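Magazine shelving stays a manual job in Tradordale trial

Machines are not yet ready to tidy a periodicals shelf unaided, according to results released in August by Gandix, which tested its Munshi sorting arm at a reading room in Tradordale. The task was to take mixed magazines from an open shelf, group them by title and stack them upright in a basket.

Over 500 attempts, the arm picked up a single magazine cleanly 335 times. Most of the remaining attempts ended with two or more copies lifted together, or with a cover creased at the corner. Where copies of the same title overlapped, the software often read them as one object.

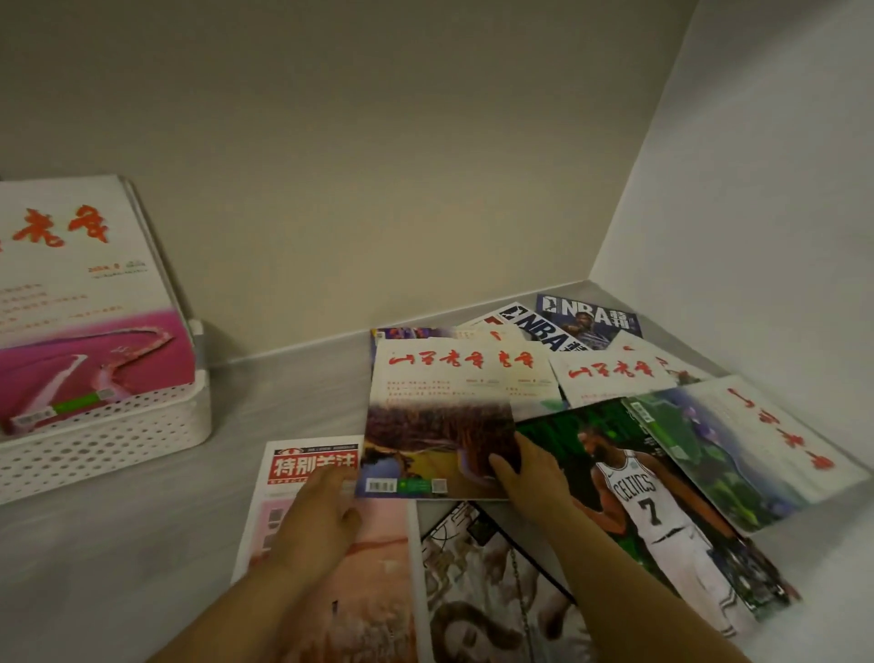
A-yeong Nam
Staff Writer, Automation

Sorting by hand depends on small corrections that are hard to program. With several issues of 山西老年 spread among NBA titles and a copy of 特别关注, a person can hold one corner, press the opposite edge and lift a single copy off the pile. Glossy covers slide on each other, and thin spines give a two-finger gripper little to hold.

Speed is the second problem. The arm averaged 57 seconds per magazine, including rescans. Kavinda Biswas, test engineer at Gandix, said the target for shop-floor use is under nine.

"Boxes are mostly solved. Paper bends, and the model of where it is goes out of date as soon as you touch it," Biswas said.

Dradden, which supplies the suction cups, is preparing a softer version for coated paper. Gandix plans to repeat the test with 50 titles and a second wrist camera. No price has been set for the unit.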